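Flindmont Ground Coffee Storage and Service Program

The Flindmont program supplies roasted coffee, brewing equipment and consumable stock to hospitals, residential colleges, council offices and licensed clubs. It is intended for organisations that serve coffee every day to staff and visitors and wish to place a single standing order covering beans, filters, cleaning tablets and replacement parts.

Coffee under the program is roasted by Prutine and packed in one-kilogram foil bags with a one-way valve. Three roasts are held in regular stock. The house roast is a medium blend suited to both filter and espresso service. The dark roast is intended mainly for milk drinks. A decaffeinated roast is supplied in the same bag size and carries a green label, so that it can be told apart on the shelf. Bags are stamped with the roasting date and a best-before date. Customers are asked to rotate stock by roasting date and to open one bag of each roast at a time.

Whole beans are recommended wherever a grinder is available. Ground coffee loses its aroma quickly once opened and should be used within the week. Sites without a grinder may order the house roast ground for filter or for plunger, and the grind must be stated on the order form. Coffee ground to order cannot be returned.

Brewing equipment

The standard brewer offered with the program is the Crenshaw twin filter unit. It brews into two insulated flasks, each with a lid that may be left in place while pouring. The unit can be connected to a cold water line or filled by hand. Where it is connected to the line, a cartridge filter must be fitted and changed every six months. In districts with hard water the interval is three months, and the customer should advise us of this when the account is opened.

The brewer stands on adjustable feet and requires clear space above the lid for filling. It should be placed on a level bench near a power outlet, away from cooking equipment. Installation is carried out by our own technicians, who will also show nominated staff how to set the brewing volume and how to clean the spray head. A printed cleaning schedule is left at the site. 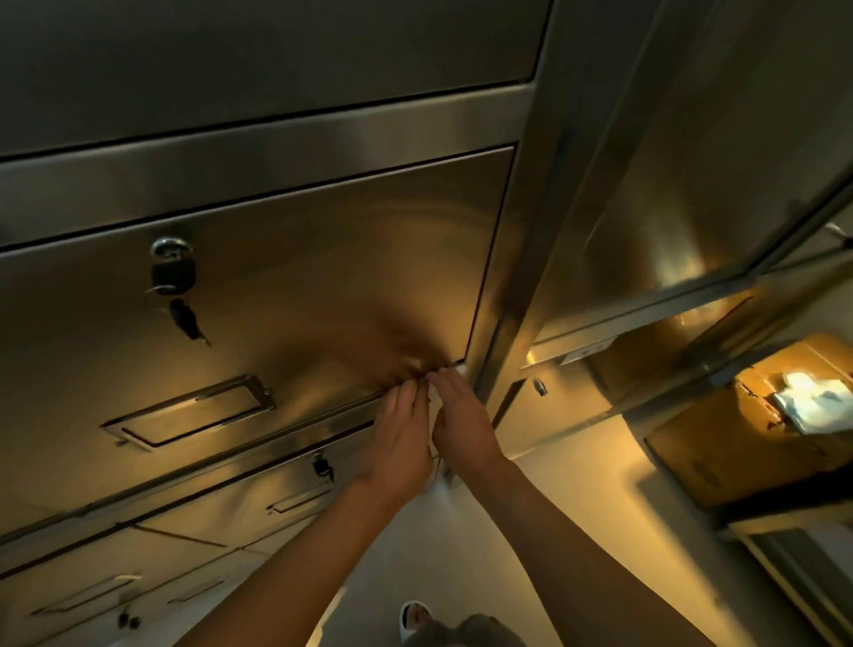 STORAGE AND SECURITY

Coffee should be kept in a cool, dry and dark place. A closed cupboard or drawer is preferred to open shelving. Refrigeration is not recommended, as moisture forms on the beans each time the container is brought back to room temperature. Strongly scented goods such as spices, soap and cleaning fluid should be stored elsewhere.

Many organisations prefer to lock their stock. Drawers with a padlock fitting are suitable, provided that the person opening the kitchen has a key and that a second key is held at the front office. Cleaning tablets and descaling powder must be kept apart from food, in their original packaging, and should be locked away at sites attended by children.

Ordering and delivery

The program is offered in two sizes. The smaller carton holds 18 bags and may be made up of any combination of roasts. Larger sites may order by the pallet layer. Filter papers are packed separately and may be added to any order. Item 1783 is the flat-bottomed paper for the Crenshaw unit; papers of other shapes will collapse during brewing and should not be substituted.

Standing orders are delivered fortnightly or monthly. Changes must be received three working days before dispatch. Delivery is free of charge on orders over $215, and a freight fee applies below that amount. Accounts may be suspended over holiday periods on written request. Zilico flasks, jugs and spare lids are available at list price and are normally dispatched with the next coffee delivery.

Service visits are included for the first year. After that time a yearly service may be booked for $99, parts not included. Requests for service should give the serial number found on the back panel of the brewer. Leif Kragh, program manager, may be contacted through the accounts office on matters concerning contracts and tenders.

Page updated 18 Sep 2025

27 shares | 3 comments

Marg T.
We have had the twin brewer in our staff room since August and it has been very good. The flasks keep the coffee hot right through morning tea. The spare lids took a while to arrive.

dpw_clubhouse
Can the decaf be ordered ground for plunger? The page only mentions the house roast.

Flindmont Accounts
Thank you for your enquiry. The decaffeinated roast is supplied as whole beans only at present. Please call the accounts office if you wish to be told when this changes.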